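Gideo opens remote teaching sessions to outside operators

Gideo, the robotics software firm based in Braneten, said on Wednesday that people outside the company can now sign up to teach tasks to its simulated robot arm by remote control. Until this month the work was done by 64 staff operators at two sites.

Each operator drives the arm from a home computer with a hand controller. The movements are recorded and used as examples for a learning program, which then tries the same task without help. The company has collected 894 usable runs of its first task, a peg exercise, and wants far more before it moves on to real hardware at its Forsberg workshop.

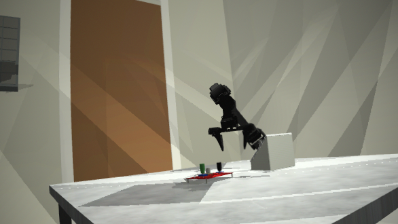
New operators go through a short training course called Grallura, which takes one evening and is done entirely in the simulator. They learn to move the arm slowly, stop before closing the gripper and start over if a grasp goes wrong. The arm works over a raised red tray, where a green peg and a black peg stand on blue bases with a shorter grey piece between them. Lining up the open fingers above a peg is the part most beginners find hard, the company said, as depth is difficult to judge on a flat screen.

Gideo keeps failed attempts too, but files them separately – they are used to check whether the program can tell a poor grasp from a good one. Runs with long pauses are sent back to the operator, who can record them again.

The company received 313 applications from a notice posted to its mailing list in October. Applicants need a steady internet connection and a computer able to run the simulator. No background in robotics is required. Operators are paid by the accepted run, and the first outside group starts work next month, with sessions held in the evening.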